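We use cookies to keep you signed in. Accept | Settings

Ladder scores wrong after forfeit (solved, mostly)
By Anayeli Villaseñor
Wednesday, December 25, 2019

So I run the scores page for the Kemness footy league, and this week the ladder went completely nuts. Pirel forfeited to Tarawneh, I typed in the result, and Tarawneh got 8 points instead of 4! Their rivals noticed before I did, of course (my phone would not stop buzzing).

First try: deleted the match and put it back in. Same thing.
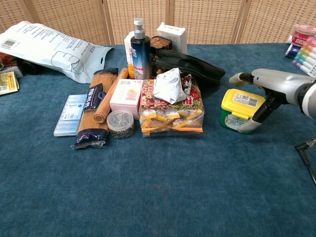

Second try: logged out, cleared the browser, logged in on my old laptop. Still 8. I also checked the September rounds and those were all fine, so it had to be something about forfeits.

Wycliffe Nyanda on the help desk got back to me in two hours, on a holiday, bless him! He had me open the match, untick "award win" and leave "forfeit" ticked. The site was counting both boxes. Saved it, refreshed, and Tarawneh dropped back to 4 points for the win.

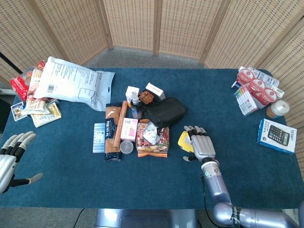
Yellow box on the table mat, white bag at the back corner.

Percentage is still off for Pirel, so I'm leaving this ticket open until that's sorted.

2 comments

Laltiseo: Same bug in our netball comp, unticking the box worked. Thanks!

tarawnehfan: can we keep the 8 please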